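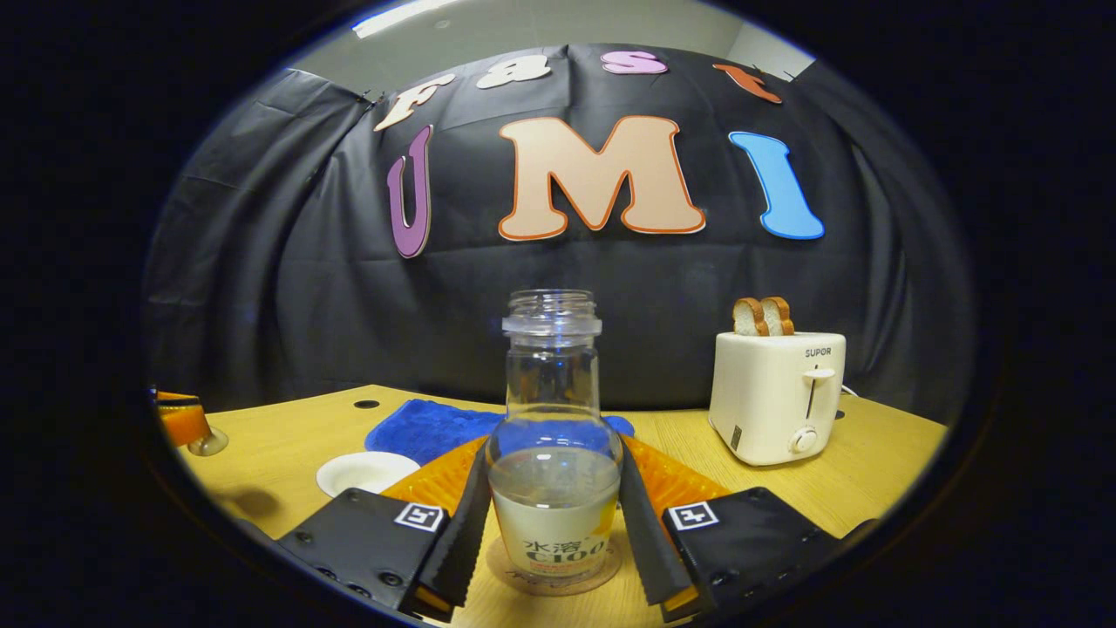

Dolan, October 14, 2025

Ticket opened by: Philomena Keane, Dolan workshop
Assigned to: Tarek Ouali, Stinetti support
Product: hand-held gripper, Mekix recording software
Subject: Jaw width jumps to fully open while the gripper is still holding the bottle
Status: Solved, one question left open

Philomena Keane wrote:

Hello Tarek, and thank you again for all your patience in March when we were getting set up. I'm sorry to be back with a problem, and a rather odd one at that.

We are on the breakfast table task, with the toaster on the right, the blue mat, the saucer, and the glass bottle standing on its round coaster. The operator closes the fingers on the bottle, lifts it, carries it over to the mat and sets it down. It all feels perfectly normal in the hand. When I play the recording back in Mekix, though, the jaw width drops nicely as the fingers close, stays put for a moment, and then leaps up to fully open and back down again, as if somebody had let go in mid-air. The bottle is plainly still held in the video.

I would have shrugged and blamed the file, but we then tried one of these recordings on the arm, and I'm afraid the arm did just what it was told. It opened over the mat and dropped the bottle. We were using the plastic stand-in by then, thank goodness, so there was no broken glass and no one was hurt, but it gave us all a fright and I've stopped playback until we hear from you.

I have been through the whole batch and 76 recordings show the jump. I've wiped the lens, charged everything and restarted Mekix (twice, I'm ashamed to say, before reading the manual).

Tarek Ouali replied:

Hello Philomena, lovely to hear from you, though I wish it were for a nicer reason. Stopping playback was just right, please keep it stopped for now.

Mekix works out the jaw width from the two square markers, one on each gripper housing. If it loses one of them it has to guess, and what you describe sounds very like a bad guess. Could you switch on the marker overlay, play back a recording that jumps, and tell me which square loses its green outline? I'd also like to know whether the jumps come at the same point in the movement, and which version of Mekix you are running. It's under Help, right at the bottom.

Philomena Keane wrote:

Found the overlay, after a bit of a hunt! It is always the left one. The outline goes just as the operator tips the gripper to bring the bottle down on the mat, and it comes back when they level off. The right marker keeps its outline the whole way through. We are on Mekix 2.

I did wonder about the ceiling light. It's over to the left as you face the curtain, and very bright, and when I held the gripper at that same tilt and put my head down near it (not dignified) the left marker had a white shine right across it.

Tarek Ouali replied:

I think you've solved it yourself. Glare washes out the pattern, the marker is lost, and that version fills the gap with the widest value it knows, which I agree is a poor choice on our side. I've passed it to the people who write that part.

Would you please do the following, in this order:

Switch off the ceiling light and use a lamp with a shade, well off to one side.
Replace both markers with the matt ones from the Fakia spares bag. Press them down flat from the middle outwards.
Run the width calibration again, fully closed and then fully open, with nothing between the fingers.
In Mekix, under Recording, set Lost marker to Reject.
Record the bottle task afresh and look at the width trace before anything goes near the arm.

Please don't try to mend the old recordings by hand. Set them aside in their own folder and leave them out of training.

Philomena Keane wrote:

All done, and I'm so pleased. The new trace goes down, stays down while the bottle is carried, and comes up once when it is released. I tilted the gripper every way I could think of and both outlines stayed green. We ran it on the arm with the plastic bottle and everyone standing well back, and it set it down like a lamb.

My one remaining question is whether we need to redo the toast recordings. They were made under the same light, but I can't find a jump in any of them.

Tarek Ouali replied:

Splendid news. Leave the toast ones where they are for the moment and send me a couple so I can run them through the checker here. I'll keep the ticket open until I've had a look.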